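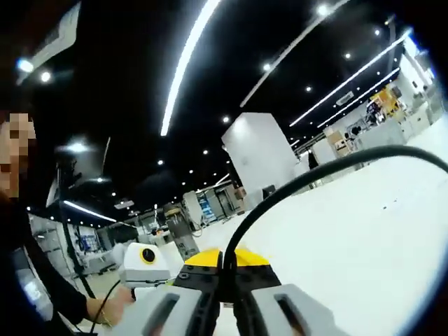 ## Dark ceilings, strip lights and the cords that come with them

A black ceiling is the cheapest way to make ductwork, pipes, old wiring and several decades of bad decisions disappear. It is also a good way to make a basement workshop feel like the inside of a boot. The difference is in the lights and the floor, so think about those before you open the can.

### Painting it

Use dead flat paint. Satin looks rich in the store and then shows you every roller lap, every drywall screw and the blurry reflection of every light you own. If the only black they have is eggshell, go to another store.

Vacuum the ceiling first. Yes, the ceiling. Joists and beams hold dust the way a couch holds popcorn, and wet black paint will pick all of it up and keep it as texture. I skipped this in the garage and have had time to study the results.

Spray if you have exposed joists, roll if you have a flat surface. Spraying means masking everything you care about, including the things in the next room. Marin Živković sprayed his shop with the connecting door "mostly closed" and now has a faintly gray washing machine.

Stop the black at a clean line. A few inches down the wall is fine and hides a wobbly corner. Halfway down the wall is a nightclub.

### Hanging the strips

Long linear LED lights look wonderful on a dark ceiling, for the simple reason that they're all you can see up there. They're also all you can see if you hang them crooked.

- Snap a chalk line for each strip. On black paint use white chalk, and wipe it off with a dry cloth. A damp cloth turns it into a gray smear that you'll be painting over on Saturday.
- If you run them parallel, measure the gap at both ends. If you run them at an angle, make it a real angle. Three degrees off looks like a mistake, thirty looks like you hired somebody.
- Buy every strip at once and from the same box if you can. "Daylight" is a mood, and manufacturers have different ones.
- Get covers for them. Bare diodes right over a bench will leave dots in your eyes through dinner.
- Put a strip slightly in front of the bench, toward the side where you stand but not behind your head. Directly behind you, and you'll do all your fine work in the shadow of your own skull.

Shelves need their own light. A black ceiling bounces nothing back, and whatever is on the lower shelves will live in permanent evening. One strip mounted low, above the shelving, does more good than another two up high. Mine cost $49 and I found a router I'd already replaced.

### The floor does half the work

Go pale. White or light gray throws the light back up under tables, where dropped screws go. It will also show every footprint, which the people who sell white floor paint tend to bring up later.

Mop with plain warm water first and cleaner second. Most of what looks like a stain is dirt that has been walked flat. For black scuffs from shoe soles, try a clean tennis ball on the end of a broom handle. You'll look ridiculous and it works.

Let floor paint cure for as long as the can says before you roll anything heavy onto it. Dry to the touch means dry to *your finger*. It makes no promises to a table saw.

### Cords

A thick cord wants to lie in a big loop. Let it. Force it into a tight bend and it will stiffen, crack near the plug and spring off its hook at you. Coil it over and under, alternating the direction of each turn, and it will throw out straight next time without the corkscrew effect.

- Hook-and-loop ties beat zip ties for anything you move. Zip ties are for cords you've made peace with.
- Don't wrap a cord around the tool it belongs to. It strains the spot where the cord goes in, and that's the spot you can't easily fix.
- Black cord over a white floor is easy to see, so enjoy that. Black cord in front of dark shelving is invisible until it has your ankle. A few bands of yellow tape along the length will sort it out.
- Keep one path from the door to the bench with no cords across it at all. If you need power on the far side, bring it down from the ceiling.

And take off bracelets and loose sleeves before you switch on anything that spins. Teodora Bošković hangs hers on a nail by the light switch, so she has to pass them on the way in. Put the nail on the latch side of the door. On the hinge side the open door covers it, and then it's just a nail.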